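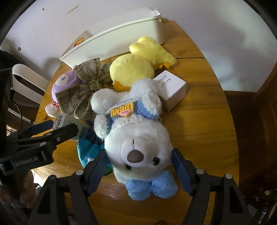 Part 3: Setting up the Eko sewing machine for thick and fuzzy fabrics

OK, so you've got the machine out of the box, the power cord is in, and you've sewn a few straight lines on scrap cotton. Good. Now for the fun stuff – fleece, faux fur, sweater knits, all the things that make a mess of your floor. I've had my Eko for a few years and these are the settings I go back to every time.

Before you start: switch the machine off at the side. I mean it. I once changed a needle with my foot resting on the pedal and I don't want to talk about it.

1. Take out the needle that came with the machine and put in a size 16. Flat side of the shank to the back, push it up until it stops, then tighten the screw. Finger tight plus a small nudge with the screwdriver is plenty.

2. Swap the regular foot for the walking foot. The little arm has to sit over the needle screw. If it's under, you'll hear a horrible clunk on your first stitch.

3. Thread the top with polyester. I use Khoury all-purpose on the 300 yard spools, and I wind the bobbin with the same thing.

4. Set the stitch length to 3.5 for fur and fleece. For knits, pick the narrow zigzag (stitch 28 on the dial chart) so the seam can stretch.

5. Turn the top tension down one number from where you had it for cotton.

6. Switch on, lift the presser foot all the way to the extra-high position and slide your scrap in. Hold both thread tails for the first few stitches!

7. Sew a test seam as long as your hand and look at the back. Loops underneath? Rethread the top with the foot UP before you touch the tension again. Nine times out of ten that fixes it.

Note: if your machine has the Grorkico add-on table, clip it on before step 6. Heavy fabric hanging off the edge pulls your seam crooked.

Note: brush the fur away from the seam line with a comb before you sew, and pin on the backing side. Clips are even better if you have them (I lose pins in fur constantly).

Caution: never pull the fabric through from behind. The needle bends, hits the plate and snaps. Wear glasses if you're sewing more than four layers.

Caution: fuzz builds up fast under the needle plate. Unplug, take the plate off and brush out the bobbin area after every fur project. No canned air – it just pushes the lint deeper in.

If the screen shows E409, the bobbin is jammed. Switch off, cut the threads, lift the bobbin case out and go back to step 3. Part 4 covers buttonholes.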